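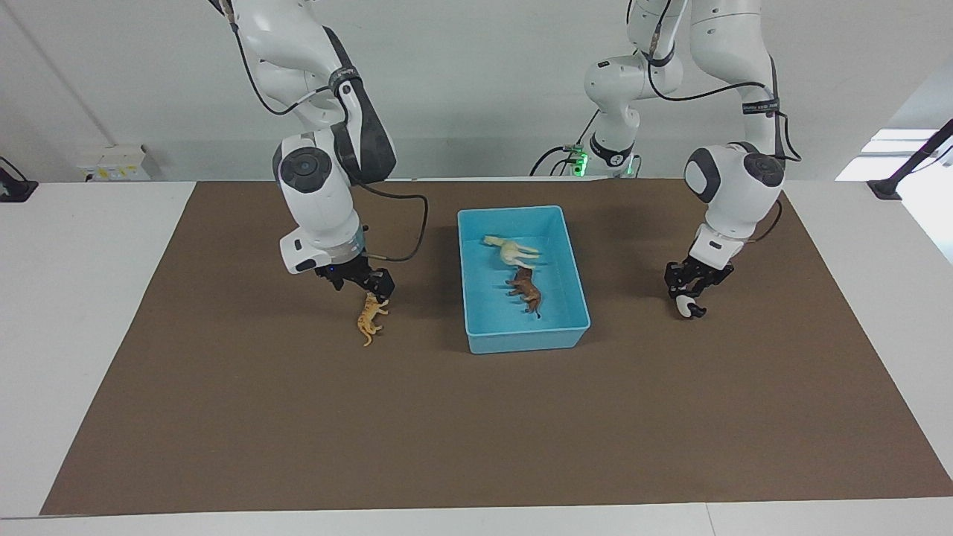
Le tapis de table est une pièce plate et souple que l'on pose sur un meuble pour protéger le plateau contre les rayures, les taches et les petits chocs. Le terme désigne aujourd'hui deux familles d'objets : le tapis décoratif, qui vient de la tradition textile, et le tapis de travail, plus simple, que l'on trouve dans les ateliers, les bureaux et les écoles. Le tapis de travail couvre souvent presque toute la surface, comme le grand tapis brun étendu sur une table blanche, avec un récipient bleu clair en plastique placé vers le milieu. Il se distingue de la nappe, qui retombe normalement sur les côtés, et du set de table, qui est prévu pour une seule personne.

Terminologie

En français, le mot « tapis » a été appliqué aux meubles avant d'être réservé surtout au sol. L'expression « mettre sur le tapis », qui signifie proposer un sujet à la discussion, garde la mémoire de cet usage : le tapis dont il est question est celui qui couvrait la table de jeu ou de réunion. On rencontre aussi les mots « sous-main », pour le petit format destiné à l'écriture, et « molleton », pour l'étoffe épaisse que l'on glisse sous une nappe. Dans le commerce, ces mots sont employés avec une certaine liberté, et le même produit peut porter des noms différents selon le vendeur.

Histoire

En Europe, les tapis noués importés d'Orient ont longtemps été considérés comme trop précieux pour être piétinés. La peinture flamande et hollandaise du XVIIe siècle les montre fréquemment sur des tables, avec des plis lourds, à côté de livres ou de vaisselle. Les inventaires de maisons aisées les mentionnent parmi les biens de valeur.

Le feutre et le drap de laine se sont imposés sur les tables de jeu et dans les bureaux. La couleur verte y est devenue très courante. Plus tard, la toile cirée a offert une surface que l'on pouvait laver avec une éponge, et elle est entrée dans beaucoup de cuisines. Les matières plastiques, enfin, ont permis de fabriquer des tapis minces, légers et bon marché, livrés en rouleau ou déjà coupés. 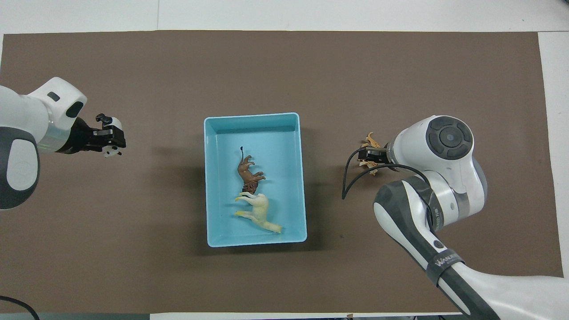

Par la rédaction de Skeniteo
Rubrique Maison et atelier – mise à jour : mars

Matériaux

Le choix de la matière dépend de l'usage prévu. Le feutre amortit bien le bruit, mais il retient la poussière et supporte mal les liquides. Le liège est léger et agréable au toucher, cependant ses bords s'effritent avec le temps. Le cuir est apprécié pour les bureaux ; il se patine et demande un entretien régulier. Le caoutchouc ne glisse presque pas, ce qui le rend utile pour les travaux de précision, mais certaines qualités peuvent laisser des traces sur les vernis clairs.

Les tapis de découpe forment une catégorie à part. Ils sont composés de plusieurs couches, et celle de la surface se referme en partie après le passage de la lame. La gamme Fuvico, par exemple, est vendue en deux épaisseurs, de 2 et de 5 millimètres. Les modèles plus fins sont suffisants pour le papier, tandis que le carton épais et le cuir exigent une base plus rigide.

Dimensions et pose

Il n'existe pas de format unique. Pour une table de travail, on recommande en général un tapis un peu plus petit que le plateau, avec une marge d'au moins 2 centimètres de chaque côté, afin que les bords ne se relèvent pas au contact des manches. Un tapis livré en rouleau doit être déroulé à plat avant l'emploi. Si les plis sont marqués, on peut le retourner et le charger avec des livres pendant une nuit.

Le dessous de la table doit être stable et le dessus parfaitement sec : l'humidité enfermée sous une matière imperméable peut tacher le bois.

Entretien

Les tapis en matière synthétique se nettoient avec de l'eau tiède et un savon doux. Il est préférable d'éviter les solvants, qui ternissent la surface. Le feutre se brosse toujours dans le même sens. Pour le liège, un chiffon à peine humide suffit. Un tapis qui sert tous les jours est soulevé de temps en temps – une fois par semaine dans les ateliers – pour enlever les grains de poussière qui rayent le plateau par-dessous.

Usages particuliers

Dans les salles de classe, le tapis délimite la place de chaque activité et réduit le bruit des objets posés. Les couturières, les relieurs et les horlogers préfèrent une teinte unie et mate, sur laquelle une aiguille ou une petite vis se retrouve facilement. L'atelier de reliure Sikmont utilise le même modèle en feutre gris depuis plus de 7 ans, et remplace seulement les pièces placées sous la presse.

Voir aussi

Nappe
Set de table
Sous-main
Toile cirée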